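Undus User Guide
Section 5: Moving an old weblog into Undus

Previous: Choosing a theme
Next: Feeds and subscriptions

Use the import tool to bring posts, comments and pictures from another weblog into an Undus site. The tool reads a single export file in plain text or in the Cakside archive format. It does not connect to your old host and does not change anything there.

Before you begin

Sign in with an owner account. Editor accounts can see the Import page but cannot start a job.

Set the site clock to the time zone in which the old posts were written. Undus stamps each entry with the site time zone on import. Changing the zone afterward moves the displayed hour of every post, and entries written close to midnight may appear under the wrong day.

Turn off outgoing notices under Settings > Mail. If notices are left on, subscribers receive one message per imported entry.

CAUTION: Import overwrites any existing post with the same short address. Make a backup copy of the site first (Tools > Copy Site). There is no undo command for a finished import.

Preparing the export file

1. On the old weblog, choose the full export and not the monthly one. Monthly files leave out drafts and the link list in the sidebar.

2. Open the file in a plain text editor. Do not use a word processor. Word processors replace straight quotation marks with curled ones, and the importer reads a curled mark in a header line as part of the title.

3. Check that every entry starts with the lines TITLE, DATE and BODY, in that order. CATEGORY and MOOD are optional. MOOD is kept as a tag.

4. Check the end of the file. The last entry must be followed by a line that holds five hyphens and nothing else. If the line is missing, the last entry is dropped without a warning.

5. Save the file with UTF-8 encoding. Files in older encodings will load, but accented letters and long dashes show up as question marks.

Note: Export files larger than 10 MB must be split. Split only between entries. The parts can be loaded in any order, but comments are attached only to entries that are already on the site, so load the part that holds the entries before the part that holds their comments.
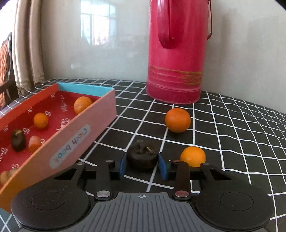
Ntombi Mnguni: The note on splitting should mention replies as well. My comments were in a separate file and I loaded them after the entries, as written, but replies to comments were still placed at the top level. The parent comment was in the second part of the split and the reply was in the first. I put all comments back into one file, deleted the imported ones and ran it again. Threading was correct after that.

The comment above is accurate for threaded archives. Keep all comments for one entry in the same part. Flat archives are not affected.

Running the import

6. Go to Tools > Import and select the file. Wait until the file name appears in black. While the name is gray, the upload is still in progress and the Start button will produce an error.

7. Under Address Style, choose how the old post addresses are to be carried over. "Keep" uses the address in the export file. "Rebuild" makes a new address from the title. Choose Keep if other sites link to your old entries.

8. Under Author, match each name in the file to an account. Names left unmatched are assigned to the owner. A guest author who has no account can be entered as text only; the name is displayed under the post but does not link to a profile.

9. Select Test Run and press Start. A test run reads the whole file and writes nothing to the site. Read the report before going further. Lines marked SKIP name entries that will not be imported. Lines marked FIX name entries the importer can repair without help, usually a missing closing tag.

10. Clear Test Run and press Start again. Leave the page open. Closing it stops the job at the current entry, and the part already written stays on the site.

An archive of 2071 entries takes around 5 minutes on a standard Lilville hosting plan. Pictures are fetched separately and take longer. The progress bar covers text only.

Pictures, sound and embedded players

The importer looks at each picture address in the BODY lines and tries to copy the file into the site library. A picture that cannot be reached is left as a link to the old location. When the old host is shut down, those links stop working. Run the report under Library > Remote Files and copy any remaining pictures by hand before closing the old account.

CAUTION: Entries from older weblogs may contain sound files set to play when the page opens. Undus keeps these settings by default. To remove them, select Strip Autoplay on the Import page. The player stays in the entry, but the reader must press the play button.

Embedded players from sites that have closed are replaced by an empty box with a border. The box keeps its place in the text so that the surrounding sentences are not joined together. It can be deleted in the entry editor.
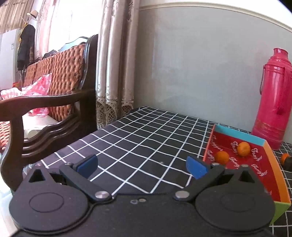

Players that depend on a browser add-on are treated in the same way, with the original code stored as a hidden note in the entry. To read the code, open the entry and choose View > Hidden Notes. Hidden notes are never sent out in the feed.

Checking the result

11. Open the front page while signed out. Confirm that the newest imported entry is at the top and that its date is correct. If entries are in reverse order, the DATE lines use day-month order and the site is set to month-day. Change the setting under Settings > Dates and run the import again with Overwrite selected.

12. Open the oldest entry from the archive page. Character problems are most common there.

13. Check long quoted passages. Weblogs that quoted articles with an indent and no quote tag will show the quoted text in the same style as your own. The Mwaipopo theme can indent such passages if each one starts with a greater-than sign. Other themes ignore the sign and print it.

14. Check the sidebar. Link lists are imported in alphabetical order, whatever order they had before. Drag the links to change it.

15. Turn outgoing notices on again. Only entries published after this point are mailed.

Known limits

Private entries are imported as drafts. The list of readers who were allowed to see them is not carried over.

Visitor counts are not imported.

Corrections added to the top of a post under an "Update" heading are treated as ordinary text. They do not change the modified date of the entry and do not move it up in the feed.

Links from one of your old posts to another are rewritten only when Keep is chosen in step 7. With Rebuild, they continue to point to the old site. Use Tools > Find Links to list them, then edit each one in place or use the replace command if the old addresses follow a regular pattern.

Cross-posted entries appear once for each place they were posted. Remove the extra copies after the import. If the copies have different comments, move the comments first with Comments > Move To, because deleting an entry deletes everything attached to it.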